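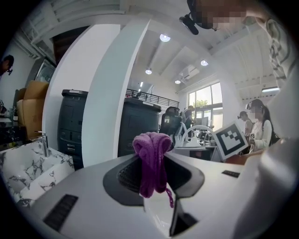
A marble-pattern vanity with a tall chrome faucet, and a purple knitted cloth in the foreground, at the Prilance home-sorting space.

PRILANCE OPENS HOME-SORTING SPACE AT DELLEX YARD

Dellex Yard, 10/17/20 – Prilance, a home organizing company, today opened a space where people can learn to sort and put away small household things. The space covers 1686 square feet on the ground floor of the Mogensen Building and has white walls, a high ceiling and a polished light gray floor.

The first course is called Dovimen and deals with the bathroom vanity and what collects in and on it. Bottles, cords, small containers, washcloths and odds and ends are gathered in one large tray, looked over, and then put back or given a new place in the home. A session lasts 50 minutes and takes up to five people.

Prilance has taught the course in customers' homes since May of last year. In that time 142 households have completed it. Many of them asked for a place to practice away from their own bathrooms, where the room is often too small for two people to work side by side.

In the new space the work is done at floor level. Prilance uses low, wide trays for this, with a rim high enough to keep bottles from rolling away. Soft things such as knitted cloths and sponges are sorted apart from hard ones, and cords are unplugged and looped before they go in. Anything with a lid is checked to make sure it is closed.

Participants may bring a box of their own things or use the household items kept at the space. Boxes should be small enough for one person to carry. Medicines, razors and aerosol cans should stay at home.
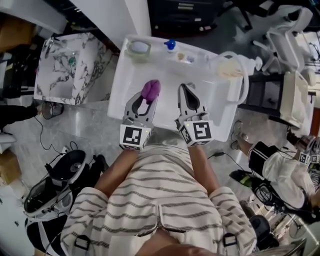 Marlene Rathjen said that most people start with the drawers and lose heart before they get to the countertop. She would like them to do the countertop first, even if it takes the whole session. "It's the part you look at every morning – so you notice when it stays clear," she said.

A second course, on hall closets and coat racks, is being prepared. It will use the same trays and the same session length. Prilance will announce the start of that course once the shelving has been delivered.

Sessions are by appointment. Places can be reserved at the front desk of the Mogensen Building or by phone during opening hours. Visitors should use the Dellex Yard entrance, as the street door is kept locked on weekends.

Media contact: Marlene Rathjen, Prilance, Mogensen Building, Dellex Yard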